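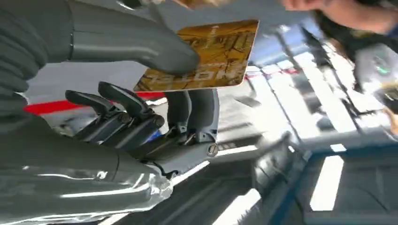 Hand Cell Upkeep, Handout 4: Grip Check and Finger Service
Faldale Technical Workshop, Nov 18, 2018
Notes by Candela Quintana

Okay, last time we got as far as homing the fingers, and I promised we'd do the card test properly, so let's start there. Have your cell log open. If you missed the homing session, borrow Tomoyo Yokoyama's notes (they're much neater than mine!).

Before you start
Set the speed to 20 percent and leave it there. Sleeves up, lanyards off, and one person stays on the stop button the whole time. I know it feels silly for a playing-card-sized job, but I've had my thumb caught once and I don't recommend it.

The card test
I like a card for this because it's thin and stiff, and it shows a bad fingertip right away. Hold it by one end, bring it in between the gray finger and the black ones, and call "close." Wait until the fingers stop moving before you let go. Then give it a gentle tug along its length, toward you.

A good grip feels even. If the card swings like a door, one tip is doing all the work, and you'll want to redo the homing on the other side. If it slides straight out, wipe the pads with a damp lint-free cloth, let them dry and try again. Please don't just crank up the grip force! We start at 300 on the Driltero controller and 600 is the ceiling for this hand. I've only gone past 300 for the heavy parts.

Do five closes and write down every one, including the ugly ones. Chie Ogura asked if a drop in the first close counts. Yes, it does.

Seams and screws
With the power off, run a fingernail around the seam at the base of each gray finger. You're feeling for grit or a lifted edge. Next, the round screw on the joint bracket: check it with the small driver, snug and no more. We had over 130 hours on the hand in August when that screw backed out on me, and the finger started closing late. I spent a whole afternoon blaming the software, by the way.

The shiny palm only needs a dry cloth. No solvent near the joints, ever.

If a finger closes late
Check the bracket screw first, then the cable behind the wrist, then the homing values. Change one thing, repeat the five closes, log it. Hideaki Hoshino has the spare pads and the Gurilano cable kit in his cabinet, so sign for whatever you take.

For next time
Bring your five results and a guess about which finger is weakest. Felista Makokha is going to take us through swapping a pad, and we'll need two people per hand for that one.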